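Pelent arm kit: the people behind it on tape, trays and spare parts

10 December 2023

The Pelent is a small desktop robot arm sold as a kit by a two-person firm in Stemcombe. The basic version costs £209 and the full version, with a camera at the wrist and the controller board already programmed, costs £549. We spent an afternoon at the firm's workshop in November and spoke to the designer, who asked us to keep the talk on the product.

The kit came out of a job for a packing shop in Trerndale that wanted something to pick up light, awkward items. "They had a quote for an industrial arm and it was far more than the work was worth," the designer says. "I thought I could make one out of printed parts and hobby servos. It took two years longer than I told them."

Most of the talk on the firm's own forum is about grip. Bare plastic fingers slide on smooth plastic, and owners have tried all sorts of coverings. The designer has no fixed view on which is best. "I've used tape, cloth, bits of packing. Wrap it round, try it, pull it off and try something else. A covering that creases a bit holds better than one that's dead flat, in my experience."

A short piece of plastic tube is one of the standard test objects, and the wrist camera gets very close to it.
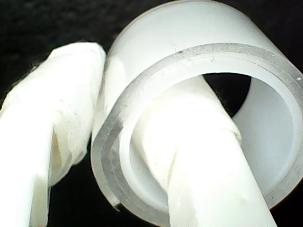 Hartley wrote on the forum that the coverings are the weak point of the whole kit, and that anyone paying £549 should get moulded rubber tips in the box. The designer accepts part of that. "Rubber tips are coming as an extra. I don't want to put the price up for people who are happy with a roll of tape."

The arm comes as 243 parts, counting every screw. The designer reckons a careful beginner can build it over a weekend – we would allow longer, as the instructions for the shoulder joint are poor. "I know," the designer says. "That page is being done again." The servos plug in and need no soldering. Cable routing is left to the owner, and it is worth taking time over, as a tight loop will pull when the arm reaches forward.

For practice, the designer suggests a divided tray and something light in a packet. "Snacks are good. They're light, they crinkle, and the shape isn't the same from one to the next. If you can move those from one compartment to another, you can move most small goods."
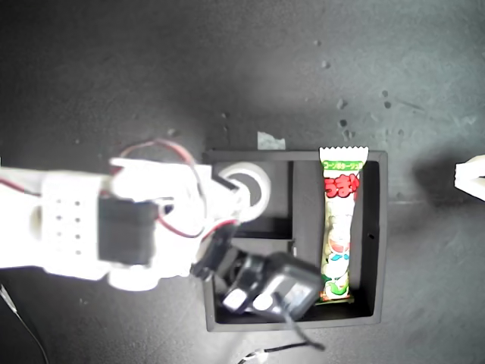
The Pelent arm over a black divided tray, with a snack packet in the long compartment.

We asked what the arm can't do. "Anything heavy. Anything wet. Anything where you need to know exactly how hard you're squeezing, because there's no force sensor." Speed is modest too. The packing shop still puts its larger boxes together by hand, and the designer doesn't expect that to change.

Spare parts are sold singly, and the files for the fingers are free to download, so owners with a printer can make their own. The designer likes to see changed versions. "Longer, shorter, a different angle at the tip. The only thing I'd say is keep the pair matched where they meet, or you'll be chasing it in the settings for days."

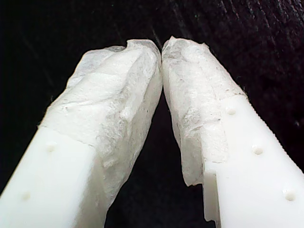
According to one owner, who has had the basic kit since the spring, replacement fingers arrived quickly but the servos were out of stock for most of the summer. The designer says a second supplier is now in place and servos are back on the spares page.

The next version will keep the same base and joints, so that present owners can upgrade the gripper alone. No price has been set for it. Orders placed now are sent out from Stemcombe with the current gripper, and the reprinted shoulder page will be included once it is ready.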